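Ticket 1661: play sandwich set, pieces missing at pack-up
Opened by: Poppy Nuttall
Status: open

Friday. Set checked on the green cloth with the pink plate and both clear trays.
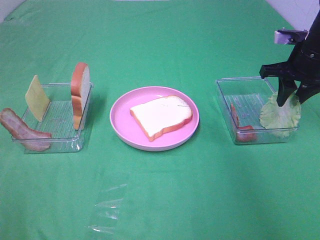
Parts list says bread, cheese and bacon. Asked Natalie Entwistle if the list is current. It is.

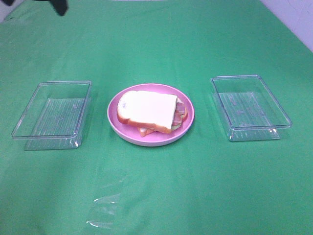
Alfie Whitlock wants the bacon kept out of the bottom of the bag, where it gets bent.
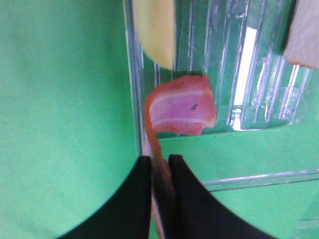
Bread won't lie flat in the small box. Try it on edge.

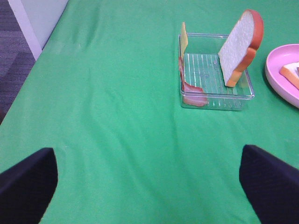 Lettuce still not found. Replacement requested from Bralidbridge.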